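Print this article
E-mail this article

Teaching the Arm to Take a Computer Apart

By Staff Writer
05/05/2023

The operator's hand moves four inches to the left, and a third of a second later the arm does the same. The delay was longer in the first weeks. Lerkamton, which recovers parts from retired office computers, spent most of the winter bringing it down, because a lagging arm makes a hesitant teacher, and a hesitant teacher records hesitant demonstrations.

The company's problem is an old one in electronics recovery. A desktop computer is simple to shred and slow to take apart. Shredding yields mixed fragments that have to be sorted by magnet, eddy current and density, and it destroys any part that could have been resold. Disassembly keeps memory modules, drives and power supplies whole, but it needs hands. Lerkamton runs two shifts of hands and would like some of the routine work to go elsewhere.

Conventional programming was tried first. An engineer jogged the arm to a series of points with a teach pendant, stored them and played them back. On a single computer model, clamped in a known position, the routine worked. On the next model it didn't. Office towers arrive with latches on different sides, cables routed by whoever last opened the case, and cards that may or may not be present. A stored point has no way to account for a cable lying across it.

The present method, developed with a small controls firm called Trondbridge, drops the stored points. A person performs the task through the arm, many times, and the system records what the cameras saw alongside what the person commanded. A model is then trained to produce the commands from the camera views.

Two ways of demonstrating are in use. The first is hand guiding. The arm is put into a compliant mode in which its motors cancel its own weight, and the operator takes hold of the wrist and walks it through the motion. It is quick to learn and gives good results for coarse moves, such as approaching the case. It has a drawback at close quarters. The operator's hands and sleeves appear in the camera views, and they will be absent when the arm works alone. The model may come to rely on them.

The second is remote control. The operator sits at a separate station and moves a small leader arm whose joints match those of the larger one. Joint angles are sampled on the leader and sent to the follower. The operator watches the work through the same cameras that feed the recording, so any judgment made during the demonstration is made from information the model will also have. Operators dislike this at first. Depth is hard to read from a flat screen, and several asked to stand beside the table and look directly. Lerkamton permits it for practice and forbids it for recorded runs.

Inside a computer case, clearances are the main concern. The gripper has to come down between the power supply and the motherboard hardware without catching on wiring, and the wrist camera takes up room of its own. Demonstrators are told to descend vertically wherever possible and to make any rotation above the rim of the case.

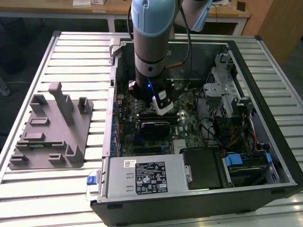 Yau disagrees with the last part of that instruction, and has said so in most of the weekly reviews. Rotating above the rim is safe, the argument goes, but it teaches the model that rotation happens only there, and when a run goes slightly wrong lower down the arm has never seen anyone turn the wrist to get out of trouble. Yau wants a fixed share of the recordings to begin from a bad position — a finger resting against a heatsink, say, or a grip taken off center — with the demonstrator showing the way back.

The reviews came around to this view in part. Of the 741 demonstrations in the current set, 166 are recoveries. They take longer to record and are more tiresome, since the fault has to be set up deliberately and must look like something that would occur by itself. Operators found that faults they invented were too tidy. The more useful ones were copied from logs of the model's own failures, with the arm returned to the logged pose and a person taking over from there.

Consistency between demonstrators has been the other difficulty. When two people approach the same part from opposite sides, the model can settle on an average of the two, and the average may pass through a bracket. Lerkamton now issues a one-page procedure for each task. It fixes the side of approach, the order of contacts and the point at which the gripper closes. Speed is left to the operator, although pauses are trimmed from the record afterward. A demonstrator who stops to think produces frames in which nothing is commanded, and a model trained on enough of them will stop in the same place and stay there.

Force is handled crudely. The leader arm gives no feedback through the handle, so an operator can't feel a connector begin to release. Isel, the software layer that links the two arms, shows motor current as a colored bar at the side of the screen. Experienced operators say they stop noticing the bar and respond to it anyway. A leader arm with powered joints would return some of the force directly, at a higher price and with stability problems that grow with the delay.

Sessions are limited to 95 minutes. Error rates rise after that, and discarded runs cost as much operator time as good ones. A new demonstrator records 19 practice runs before any are kept.

The trained model is not yet used in production. It handles approach and grasp more reliably than extraction, where small differences in how firmly a part is seated have large effects. Trondbridge expects more demonstrations to help and has asked for a wider mix of cases, including older ones with bent panels. Lerkamton has set a pallet of them aside, and recording on the first batch begins later in May.

Print this article
E-mail this article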